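**Re: moving a 2 person office across town, what did you forget**

**skummont_dave** wrote:

ok so lease is up end of March and we're going from the old place on Zindmont to a smaller unit over by the Tak building. 2 of us, no movers booked yet. quote I got was 2830 which seems insane for desks and some boxes?? what did you guys forget when you did yours. want to make a list before I start panicking

**pellet_stove** wrote:

Internet. Book it NOW. Not next week. We had three weeks of tethering off my phone and I still get mad thinking about it

Also 2830 is high but did they include stairs? Stairs is where they get you.

**Jarkier** wrote:

Disagree on movers being a ripoff. Did ours ourselves with a rental van and I threw my back out on a filing cabinet. Paid more in physical therapy than the movers wanted. Take the drawers OUT first. all of them.

Things we forgot:

- mail forwarding (checks went to the old place for a month)
- keys. landlord wanted every copy back and charged us 50 for each one missing
- the address on the invoices, website, email footer, the bank
- toilet paper. seriously. day one, none

**skummont_dave** wrote:

lol ok toilet paper on the list. no stairs, both ground floor. thats why the number bugs me

internet guy says they "can't confirm the unit exists" in their system. cool

**manlok_fu** wrote:

Man-lok Fu here, I used to manage a couple of buildings so take this from the other side. The unit thing is common – new suite numbers dont make it to the carrier. Ask your new landlord for the address the LAST tenant's internet bill had on it. Nine times out of ten it's under the old suite number and they can find it in a minute.

Other thing, read your lease for the word "restore." People skip it. If you painted, put up shelves, ran cable through a wall, you might owe for putting it back. Take pictures of every room before you hand in keys and again with the place cleared. Corners, floors, blinds. Blinds are a big one, landlords love to charge for blinds.
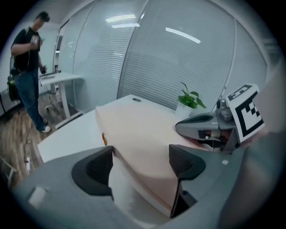
And do the walkthrough in person with whoever signs off, get it in writing the same day. An email saying "looks fine" is enough. I saw deposits held up for months over stuff that was already like that when the tenant moved in.

**pellet_stove** wrote:

^ this. We lost 1794 off our deposit for "carpet." The carpet was older than me

**skummont_dave** wrote:

1794?? for carpet??

ok reading the lease tonight. we did put up a shelf. two shelfs

**Jarkier** wrote:

Fill the holes, dab of paint, done. They're never going to check behind where a shelf was.

**manlok_fu** wrote:

They check. I checked. And paint that's almost the right white looks worse than the hole, then you're paying for the whole wall. Ask what paint they use, most buildings have one color and will just tell you.

**Jarkier** wrote:

Sure but most small landlords aren't you. Mine walked in, looked at the ceiling, walked out. Took four minutes. Not spending a weekend matching paint for a guy like that

**corrugated** wrote:

depends who owns it. big management company = they check. some guy who owns one building = coin flip

anyway my tip is labels. Not "misc." We had eleven boxes that said misc and one of them had the router in it. Write the room AND whats in it, on the side not the top, cause you stack them

also a bag of the screws taped to each desk. And take a picture of the back of your computers before you unplug stuff

**pellet_stove** wrote:

Oh and get rid of junk before, not after. We paid people to carry a broken printer across town and then paid somebody else to haul it away

**skummont_dave** wrote:

we have two broken printers

Update – fu was right, internet was under the old suite number. install is booked for 8 am the day after we get keys. Got a second moving quote too, a lot lower, but they want cash and the truck has no name on it so idk

**Jarkier** wrote:

Cash is fine, half the good ones are cash

**manlok_fu** wrote:

Ask for their insurance certificate. The new building will probably want one before they let a truck in the loading area anyway. No certificate, find another one.

**skummont_dave** wrote:

asked. he said he'd "look for it." calling the first place back to see if they'll drop the price without the printers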